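Chapter 8
The Box on the Desk

Most advice about keeping paper in order begins with a purchase. Krishnamoorthy Kotian, whose survey of home offices we draw on in this unit, began with what people already had, and a good deal of it had arrived with shoes inside.
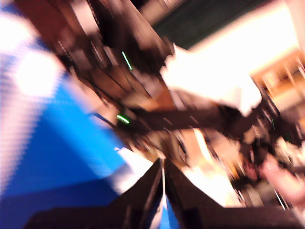
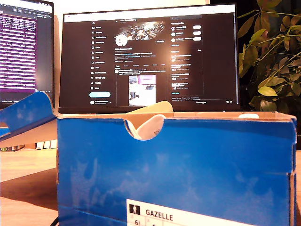
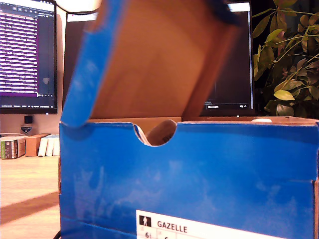 Kotian's claim is that a shoebox with a hinged lid does most of the work of a store-bought file. We should be slow to agree. He visited 200 homes, which sounds like plenty, but he asked people whether they were happy with their boxes and wrote down the answer. People tend to say yes to a guest with a notebook. He never asked them to find anything.

The firms that sell storage are no better. Stolla says its desk file holds up to 500 sheets. Perhaps it does. Whether you can pull out the one sheet you want is a separate question, and the Stolla leaflet leaves it alone. Costello makes much the same promise in larger type.

So this chapter looks at three dull matters: how a lid opens, how much room it needs when it does, and what happens to small papers that slide to the bottom. A lid that folds back wants space behind it — space that a monitor may already have taken. A notch in the front wall helps the thumb, though it was put there to help a buyer get at shoes and owes nothing to filing.

Before reading Section 2, empty one box of your own and write down what was in it. Do this before you sort anything. Readers who skip the list usually remember a tidier box than the one they had, and the Arkel exercise at the end of the chapter can't be done without it.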